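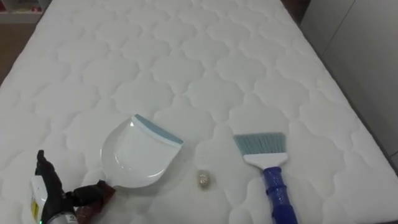
Fri 2 August, sweeping task, Stinow policy. Today I changed how we place the target between the two tools. In March we always put the crumpled ball in the middle, and the policy learned only this one position. Now it lies closer to the lip of the dustpan than to the bristles, and I move it a little for each start. White pan on the white quilt is difficult for the segmentation, but the light blue strip on the lip gives a good edge, so I use it as the reference line.

20 starts with the new placement, 4 failed at the lip. Sawsan Nassar will check the labels before we train again.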